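Food Retail Operations, Unit 4: Opening a New Grocery Shop
Handout for the seminar group, 12/19/19
Tutor: Thilini Jayawardena

Read this before the seminar and bring it with you. We will use the Ovholm shop as our main case.

1. Background

Ovholm is a neighbourhood grocer with 2,000 product lines and a sales floor of 105 square metres. It opened in September on a street that already had a discount supermarket at one end. The manager, Soledad Vallejo, had a small opening budget and spent most of it on chilled units.

2. Range

A new shop usually orders too wide. Slow lines tie up cash and go out of date on the shelf. At Ovholm the first order included 82 kinds of tea and coffee. After six weeks 69 of them were still being reordered and the rest had been marked down.

Terms to know:
Core range: lines that must never be out of stock (milk, bread, eggs, onions, rice).
Facing: one unit of a product visible at the front of the shelf.
Shrinkage: stock lost to damage, theft, waste or error.

3. Layout

Fruit and vegetables went by the door, bread at the back. Dry goods were placed by meal, so pasta stands next to tinned tomatoes. Pacheco's chapter argues against this for small shops, as customers with a list look for a category first. Compare his floor plan with the one in your reading pack.

4. Suppliers

Fresh produce came from Villanueva, six mornings a week. Rulari supplied dry goods on a weekly delivery with a minimum order. Note the effect of that minimum on storeroom space.
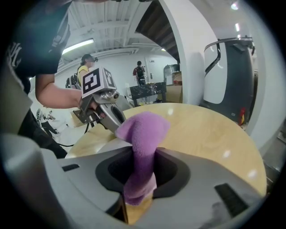 Short deliveries should be written on the delivery note before the driver leaves. A phone call afterwards is much harder to prove. Credit notes are matched to invoices at the end of each week.

5. For the seminar

Work out which of the tea and coffee lines you would have left off the first order, using the sales sheet.
Draw up a core range for a shop of half the size.
Read Karaca on opening-week pricing, first section only.

Murray Prendergast is taking the second seminar group. Same room, same reading.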